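Lostik Brings Back Its Play Kitchen Table Sets for the Holiday Season

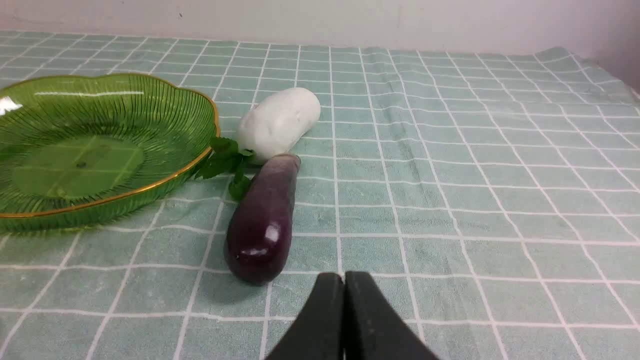

A green bowl with a gold-edged rim, with play vegetables and a sprig of leaves on a mint-green grid tablecloth.

BALTTHORPE – Lostik, the Baltthorpe maker and packer of pretend-play goods, will put its play kitchen table sets back on sale in November. The sets were last offered two years ago and went out of stock before the end of that season. They will be sold through the Lostik shop on Sosa Street and through 30 independent toy stores in the region.

The line is called Zekis. It is made up of 4 sets, each packed in its own box with a cloth, a bowl and a group of play foods. The names of the sets are Market Table, Soup Table, Breakfast Table and Picnic Table. Pieces from one set can be used with any other, and the bowls nest for storage.

The Market Table set will be the first to ship. It is built around vegetables and includes an eggplant, a white radish, a bunch of leaves for use as herbs, and several smaller items that vary by box. The Soup Table set follows a week later, with the other two sets planned for the end of the month.

"Parents kept coming in and asking for the vegetables," said Holger Hovland, who runs Lostik. "They had lost one or the dog had taken one, and they wanted the set again. We didn't have any to sell them. It took us longer than it should have to get the line going again, and I'm glad we can finally say yes."

Changes to the sets

Lostik has made a few changes since the line was last on sale. The play foods are larger than before. The earlier Market Table included peas and small mushrooms, and both have been dropped. The company says those were the pieces most often reported missing by preschools.

The cloth is new as well. Earlier sets came with a plain white one that showed every mark. The cloths now come in light colors with a printed or woven pattern, depending on the set, and are sized to cover a child's play table or one end of a family dining table. They can be machine washed on a cool cycle and should be laid flat to dry.

Bowls should be washed by hand in warm water with a mild soap. They are meant for play and are not sold for serving food. The play foods can be wiped with a damp cloth but should not be soaked.

Each box also holds a folded card with ideas for games, such as setting a market stall, taking an order or sorting by color. The card was written by Barry Parsons, a former kindergarten teacher who joined Lostik last spring to work on products for schools.

"I kept the card short," Parsons said. "Children who are handed a bowl and an eggplant will start cooking without any help from me. The card is more for the grown-up who has been served soup for the ninth time and would like to try something else."

Preschool program

Lostik will set aside 200 Market Table sets for preschools and child care centers in the Baltthorpe area. Centers may request up to 5 sets each at no charge. Requests will be filled in the order they come in, and centers that have not received play materials from Lostik before will be given first choice of pickup times.

To request sets, a center should send its name, street address, the number of children enrolled and the name of a contact person to the Lostik shop by mail or drop the request off at the counter. A printed form is available there – it is one page, and no other paperwork is needed. Sets must be picked up in person, as Lostik is not able to deliver them.

Replacement pieces

For the first time, single pieces from the Zekis line will be sold on their own. The shop will keep a bin of loose vegetables, fruits and herbs near the register, along with spare cloths and bowls. Customers who own sets from the earlier run can use the new pieces with them, though sizes and colors will not match exactly.

Stores that carry the line may order replacement pieces in mixed cartons. Order sheets will go out with the first shipment. Stores that do not now carry Lostik goods and would like to do so can ask for a sheet at the shop.

The sets are recommended for children three years and older.

About Lostik

Lostik designs and packs pretend-play goods for homes and schools. The company began with felt foods sold from a market stall and moved to its present shop and packing room on Sosa Street after outgrowing a shared workshop. Its other products include play aprons, shop signs and cardboard market stands.

Media contact

Barry Parsons, Lostik, Sosa Street, Baltthorpe. Sample sets are available to reviewers on request.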